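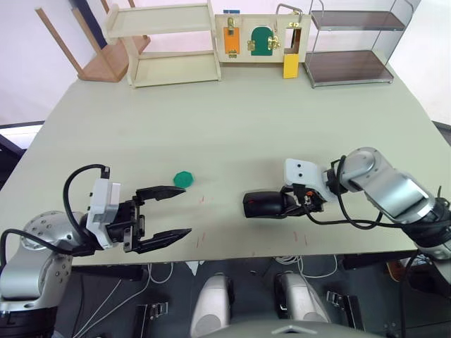 The green table, with one of the octagonal pucks and the red marker lines.

Open day at Rostent, Sunday, July 22, 2007

Print this page
E-mail this page

Yaowalak Tanasarn and I drove over for the Rostent open day. Fongchan Saengthong had the car so we took mine, and we left later than planned and got there after the talk in the lobby had started. We picked up a floor plan and went straight to the tables.

Rostent makes game and activity tables, mostly for schools and community rooms. The showroom is at the front of the building, the shop is behind it, and the room where they try out new pieces is at the end of a corridor past the restrooms. Visitors could walk through all of it. Parking was on the street only, and the side door is the one to use if you have a stroller or a wheelchair.

The showroom has the Honik line, which most of our members will know from the library annex. The tops have not changed. They have a new leg that adjusts for height with a hand knob, and I tried it on two tables. One turned easily and one was stiff. Yufang Mao was on duty there and said the stiff one had been used for demonstrations all week. She gave us the price sheet, which I have passed on to Vichien Jitpraphai with the other papers. Prices on it hold through August.

The shop was not running, being a Sunday. The machines had covers on them and there were cards explaining each step, from cutting the tops to finishing the edges. I would like to have seen the edging done. Yaowalak read all the cards and I did not. There was a rack of color samples by the door, and you could take the small ones home. We took the greens and a gray.

The room at the end of the corridor was the part I liked best. The large table in there has a pale sage top, and they use it for working out layouts for a puck game called Tinik. The pucks have eight sides and lie flat. The one out on the table was green, a stronger green than the top, so it was easy to find from across the room. I had expected round pucks. Uthai Kaewkla, who designed the game, said the round ones rolled off on their edges when children dropped them and ended up under the furniture. The flat sides stop that, and they are also easier to pick up with cold hands or stiff fingers. Yaowalak has arthritis in her right hand and she agreed about the fingers.

The layout is still being worked out in red marker directly on the top. There are short lines close to the puck and a few more small marks toward the front. I asked if these were the final positions and was told no, the spacing changes from one week to the next. The finished version will have printed lines. I think the marker lines are too short to see well from a chair, and I wrote that on the comment form. Yaowalak wrote that she would like the lines darker.

Rules, as far as I could follow them: each side has six pucks, and you play to the marks in turn. A puck touching a line scores, and a puck over the line scores more. A game is meant to last long enough for a coffee break. Two people can play, or four in pairs. There was some discussion of whether you may knock another player's puck away, and the rule sheet does not say. Uthai said he would add it.

The color of the top was a question from several visitors. It is quieter on the eyes than the white ones in the showroom, and a small shadow shows around the puck, which helps with judging where it lies. I asked about cleaning. They wipe it with a damp cloth and use something stronger for the marker. Our hall has overhead lights that glare badly on the white tables, so this is worth bringing up when we talk about replacements. The size would be a problem. I paced it off and I do not believe a table that large would go through our back door unless it comes apart, and I forgot to ask whether it does.

Refreshments were in the yard, run by the Nilsuwan bakery. Coconut buns, iced tea, and a sesame cookie that had sold out by the time we reached the front. Buns were three for the price of two after lunch. There was shade on one side only and the chairs filled up.

A few notes for anyone going to the next one:

Bring the hall measurements, including the doors.

The layout room gets crowded after the lobby talk, so go there first.

The small color samples are free. The large ones have to be returned.

Ask about Tinik sets. They were taking names for the first batch but had no price yet. I put the club down for one set without the table.

Vichien has the price sheet, the floor plan and our samples, and will bring them to the August meeting.

Print this page
E-mail this page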